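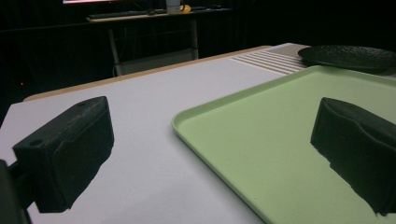 Os dois dedos da garra virados um para o outro, com o tabuleiro verde do lado direito.

Trocar e alinhar os dedos de uma garra paralela

Já me pediram isto tantas vezes por mensagem que resolvi escrever de uma vez. A minha garra é uma Hikness de dois dedos, comprada em segunda mão, e o que conto aqui é o que faço sempre que os dedos começam a fechar tortos ou a deixar escorregar peças pequenas. Se a vossa for de outra marca, os parafusos mudam de sítio mas o raciocínio é o mesmo.

Antes de mais: desliguem a alimentação. Não é só carregar no botão de paragem, é tirar mesmo a ficha e esperar um bocadinho. Da primeira vez que fiz isto deixei o controlador ligado, a garra resolveu ir à posição de origem e fiquei com o polegar roxo uma semana inteira!

O que é preciso

Chave sextavada de 2 mm
Pano de microfibra e álcool isopropílico
Trava-roscas de força média
Um bloco com as faces bem paralelas (eu uso um calço de alumínio velho)
Uma folha de papel normal
Um tabuleiro com rebordo para os parafusos

Não saltem o tabuleiro. Um parafuso destes cai ao chão e desaparece, e depois lá andamos nós de joelhos com a lanterna do telemóvel. Prefiro uma cor clara e lisa, que nos verdes e brancos o metal escuro vê-se logo.

1. Tirar os dedos antigos

Abram a garra à mão até ao fim do curso. Na minha há uma folga mínima quando chega ao batente, e é aí que paro. Desapertem os parafusos de cada dedo um pouco de cada vez, alternando, e só no fim os tirem de vez. Marquem o dedo esquerdo com um pedaço de fita. Parecem iguais, mas depois de uns meses de uso cada um já ganhou o seu desgaste e convém saber qual é qual, nem que seja para comparar com os novos.

Se algum parafuso estiver preso, é quase sempre trava-roscas a mais da última montagem (no meu caso, culpa minha). Um pouco de calor com a pistola resolve, mas com cuidado se os dedos forem impressos, porque amolecem num instante.

2. Limpar as faces de apoio

Álcool no pano, nunca directamente na garra. Passem nas duas faces onde os dedos encostam e depois com a unha, a ver se há algum grão. Parece exagero, mas um grão de pó na base vira um desvio bem visível na ponta. Eu aproveito e limpo também as guias, que apanham um cotão impressionante.

3. Montar os novos sem apertar

Ponham os dedos no lugar, com os parafusos só encostados, de maneira a que ainda mexam com os dedos da mão. Uma gota pequenina de trava-roscas em cada um. Uma gota - não é para fazer sopa.

4. Alinhar

Esta é a parte de que gosto mais! Fechem a garra devagar sobre o bloco paralelo, ainda à mão, até os dois dedos assentarem nas faces. Como estão soltos, procuram sozinhos a posição certa. Com a outra mão, apertem alternadamente: um pouco à esquerda, um pouco à direita, outra vez à esquerda. Se apertarem um lado todo de seguida, ele roda e perdem o trabalho.

Abram, tirem o bloco e fechem sobre a folha de papel. Puxem a folha em cima, no meio e em baixo. Deve prender da mesma forma nos três sítios. Se em baixo sai sem esforço, as pontas estão abertas e é preciso voltar ao bloco.

5. Voltar a ligar e dizer à garra onde está o zero

Liguem a alimentação com a garra aberta e nada no meio. No Betancur, que é o programa que uso para configurar tudo, vou ao menu da garra, mando fechar à velocidade mais baixa e leio a posição do codificador quando os dedos se tocam. Com os dedos antigos dava 1444. Se o vosso valor saltar muito de uma tentativa para a outra, não gravem nada: há alguma coisa solta. Gravem só quando três leituras seguidas derem praticamente o mesmo.

Não copiem o meu número, por favor. Já me aconteceu alguém copiar e depois queixar-se de que a garra esmagava tudo.

6. Rodagem

Deixo a garra a abrir e fechar em vazio, a meia velocidade, enquanto trato de outra coisa. Depois reaperto os parafusos com a alimentação outra vez desligada e repito o teste do papel.

De quanto em quanto tempo?

Eu verifico o aperto a cada 2000 ciclos e troco os dedos quando o papel começa a escapar. O último par aguentou mais de 3416 ciclos, mas só pegava em coisas leves. Em Novembro volto a desmontar tudo para lubrificar as guias e logo acrescento essa parte a esta página, com a massa que estiver a usar na altura.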